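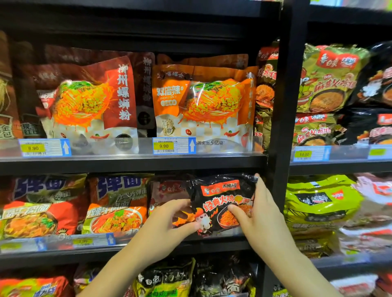
Ticket 134 -- Shelf labels showing old prices, dry goods aisles
Site: Holtemlow Foods, Plerkmont store
Opened by: Rawan Saab, store systems
Assigned to: Libor Zelenák
Priority: Normal, raised to High on Monday
Status: Resolved

Rawan Saab, 8:40 a.m.
Electronic shelf labels in the noodle, rice and canned goods aisles did not pick up the overnight price change. The register has the new price. The label still has the old one. Two customers have been refunded the difference at the service desk this morning. Produce and dairy labels are fine. I pushed the price file again from the back office at 8:15 and it reported success, but nothing changed on the shelf.

Libor Zelenák, 9:05 a.m.
Can you send me the job log from the Wogan server, and the label ID from one label that is wrong? The ID is the barcode on the lower left of the label. Please don't pull any batteries yet. If the label reboots we lose its last check-in time.

Rawan Saab, 9:30 a.m.
Log attached. Label IDs attached for one instant noodle label and one canned tomato label. Both show a full battery in the console. Last check-in for both is 2:10 a.m.

Libor Zelenák, 10:15 a.m.
The log shows the file was accepted and split into batches of 2,000 items. The first batch went out. The second batch is marked "sent" but has no acknowledgments at all. Everything you listed as wrong is in the second batch, so this looks like one access point and not the labels. Which access point covers those aisles?

Rawan Saab, 10:25 a.m.
AP 3, on the ceiling above the canned goods endcap. The light on it is green.

Libor Zelenák, 10:50 a.m.
Green only means it has power and a network link. It says nothing about the label radio. Please do the following:
1. Unplug AP 3 at the switch, wait a full minute, plug it back in.
2. Wait 10 minutes.
3. Open the console, go to Devices, and check the "labels heard" number for AP 3.

Rawan Saab, 11:20 a.m.
Done. Labels heard was 0 before the restart. It climbed after the restart and the noodle aisle started updating while I was standing there. Then it dropped back to 0 and the updates stopped partway down the aisle. Canned goods never started.

Libor Zelenák, 11:40 a.m.
Thanks, that helps. I'm adding Bahman Bahrami from Zatine, who did the cabling. Bahman, was anything changed on that run recently?

Bahman Bahrami, 1:10 p.m.
We moved AP 3 to a different switch port in July when the store added the second freezer bank. Same cable, new port. I don't have the port settings in front of me. Majdi Awwad has the sheet.

Majdi Awwad, 1:55 p.m.
Port settings from my sheet: PoE on, low power class, energy saving on. The old port had energy saving off. I don't know why the new one is different. It may be the switch default.

Libor Zelenák, 2:15 p.m.
That would fit. The access point boots fine on low power, but when the label radio transmits a large batch it draws more and the radio resets. Small daily changes would get through, and last night's file was a lot bigger than usual. Majdi, please turn energy saving off on that port and set it to the high power class. Rawan, don't resend the file until he confirms.

Majdi Awwad, 2:40 p.m.
Changed and saved. AP 3 restarted by itself when I applied it.

Rawan Saab, 3:25 p.m.
Resent the file. Labels heard on AP 3 has stayed up the whole time. I walked all the affected aisles with the handheld and scanned items against the labels. All match except 3 labels in canned goods that were blank. Those had dead batteries -- separate problem, I swapped them and they came back with the right price.

Libor Zelenák, 3:50 p.m.
Good. I'd like to leave this open through one more overnight run before I close it.

Rawan Saab, 8:20 a.m., next day
Overnight file went through. Both batches fully acknowledged. No price complaints at the desk so far.

Libor Zelenák, 9:00 a.m.
Closing. Cause: wrong power settings on the switch port for AP 3 after the July move. Ovidiu Dinu will check the same settings on the other access points and open a new ticket if any need changing. I have also asked Wogan support whether the server can raise an alert when a batch gets no acknowledgments -- no answer from them yet.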